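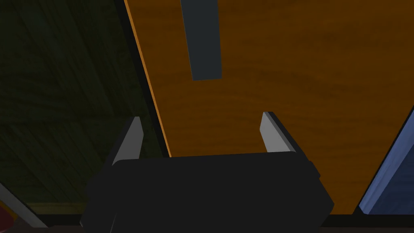

Aus Clilelside wird eingewandt, der Planer sei für die Abweichungen der letzten Tage nicht verantwortlich, man möge zuerst die Zeitstempel der Wahrnehmung prüfen. Ein Planer, der eine veraltete Pose erhalte, rechne damit korrekt und greife trotzdem daneben. Man habe denselben Fehler im Januar schon einmal gehabt und damals zwei Wochen lang an den falschen Parametern gestellt.

Der Einwand wurde aufgenommen und der Arbeitsplan entsprechend umgestellt. Die für den Vormittag vorgesehene Anpassung der Kostenfunktion in Kahsay entfällt vorläufig. Stattdessen wurde die Protokollierung zwischen dem Wahrnehmungsmodul Bulden und der Regelung erweitert, sodass zu jeder Pose nun der Zeitpunkt der Aufnahme und der Zeitpunkt der Übergabe festgehalten werden. Bislang stand im Protokoll nur der zweite Wert. Die Änderung betrifft drei Dateien und liegt auf einem eigenen Zweig. Die Freigabe steht noch aus.

Beim ersten Durchlauf mit der neuen Protokollierung ergab sich zwischen Aufnahme und Übergabe ein Versatz von 29 ms, in Einzelfällen fast 60 ms. Bei ruhendem Arm ist das ohne Belang. Während der Annäherung dagegen verschiebt sich die geschätzte Lage gegenüber der Handkamera so weit, dass der Regler kurz vor dem Ziel noch einmal korrigiert. Diese Korrektur ist in den Kurven als kleiner Haken zu erkennen und wurde bisher dem Planer zugeschrieben.
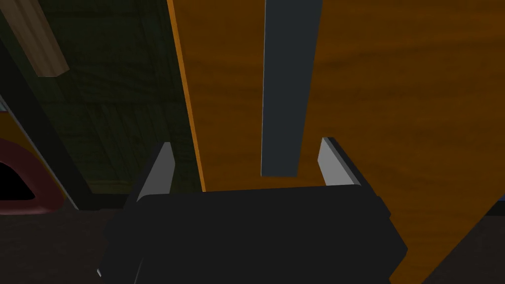

Die Zielpose für den Vorgriff wird in Kahsay aus zwei Größen gebildet, der Achse des Zielkörpers und einem festen Abstand entlang der Anfahrtsrichtung. Über diesen Abstand bestand zuletzt keine Einigkeit. Der alte Wert war für flache Objekte auf einer Tischplatte gewählt worden und ist auf senkrechte Möbelflächen nie übertragen worden. Für die Beurteilung eignet sich der Zustand mit offenem Greifer, bei dem das untere Ende der grauen Leiste im Kamerabild unmittelbar über der Lücke zwischen den Fingern steht. An ihm lässt sich die seitliche Ausrichtung ablesen, ohne dass eine Berührung das Ergebnis verfälscht. Die Tiefe ist auf diesem Weg nicht zu bestimmen und muss weiterhin dem Zustand der Simulation entnommen werden.

Am Mittag wurde Bulden mit abgeschalteter Glättung gestartet. Die Pose rauscht dann stärker, folgt der Bewegung aber ohne merklichen Nachlauf. Ob sich die Glättung auf die Ruhephasen beschränken lässt, bleibt zu klären. Ein Schalter dafür ist vorhanden, er wird vom Konfigurationswerkzeug jedoch nicht ausgewertet. Fehlerbericht angelegt.
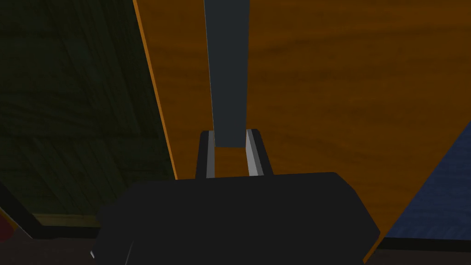

Tilville, 13.10.2021

Zweiter Teil des Tages, nach Rückkehr aus der Abstimmung. Der Vorschlag, den Zeitstempel der Aufnahme bis in den Regler durchzureichen und die Pose dort vorauszurechnen, wurde angenommen. Die Umsetzung erfolgt zunächst nur in der Simulation. Kahsay erhält hierfür eine zusätzliche Schnittstelle, die alte bleibt bis auf Weiteres bestehen, damit die Auswertungen aus Clilelside lauffähig bleiben.

Sieben Läufe mit Vorausrechnung wurden noch am Nachmittag gestartet. Der Haken in den Kurven ist in allen schwächer, in einem Fall tritt dafür ein Überschwingen am Handgelenk auf. Die Verstärkung wurde nicht verändert; sie soll erst angefasst werden, wenn der Zeitversatz gesichert ist. Rohdaten abgelegt, Beschriftung der Läufe unvollständig, wird nachgetragen.

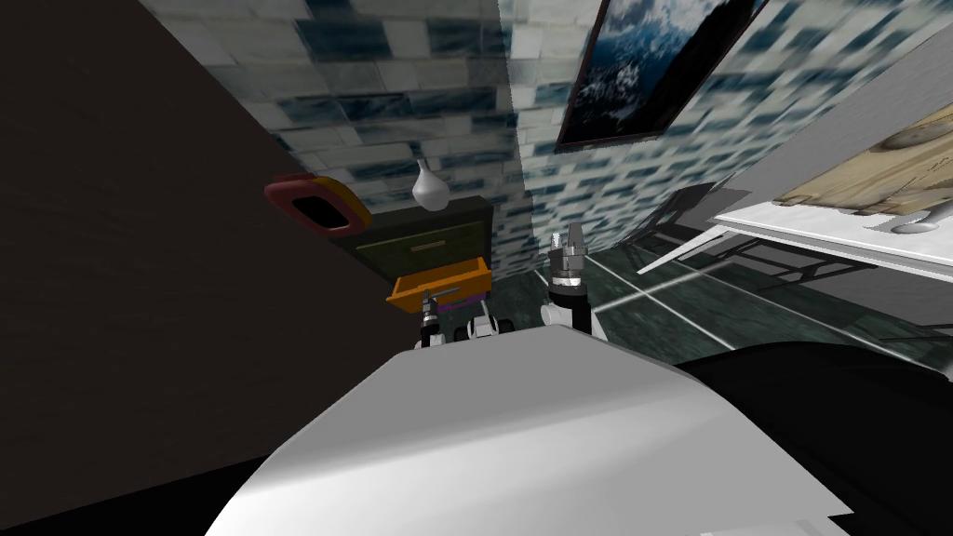

Soll die Vorausrechnung auch dann aktiv bleiben, wenn Bulden keine neue Pose liefert? Nach 2 ausgebliebenen Aktualisierungen wird sie abgeschaltet, und der Regler hält die letzte bestätigte Pose.

Diese Festlegung ist in die Beschreibung der Schnittstelle aufgenommen worden. Offen ist die Meldung an den Planer, der von der Abschaltung derzeit nichts erfährt und seine Bahn unverändert weiterführt. Für morgen vorgesehen: Durchsicht des Zweigs, Wiederholung des Laufs mit dem Überschwingen, Rückmeldung an Clilelside zu den Zeitstempeln. Das Konfigurationswerkzeug bleibt liegen, bis der Fehlerbericht bearbeitet ist.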